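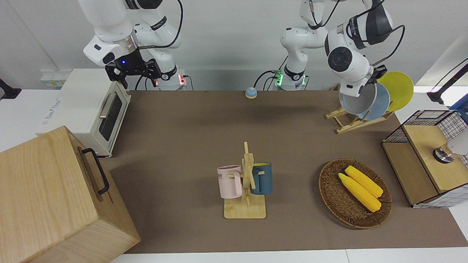
11/22/19 - bimanual kitchen set, dish rack task

Operator Haiyan, resets by me (B. Rees). Target was 32 demos of the bowl task, got 31. Of those, 30 kept. The dropped one has a gap in the left wrist stream, so it goes in the reject folder with the log.

Layout is the Flultmont table, same as October except for the mug tree, which is now front and center. Plates stay upright in the rack, blue in front of yellow. Gray bowl handled by the left arm only. Right arm parks with gripper open near the back edge and must not drift during the episode; Lowri's check script flags any joint motion there.

Bowl tilt at the rack still varies a lot between demos. Leave it in. Seren wants the spread for the next Nesmont training run, and trimming it last time made the policy hesitate over the blue plate.

Distractors (bell, corn basket, mugs) not touched in any episode. Shuffle basket and bell position tomorrow - keep the toaster oven where it is, calibration depends on it.

To do:
Re-seat left wrist cable before first demo
Ask Prys for more than 2 bowl start poses
Rename episodes, prefix still says Gittins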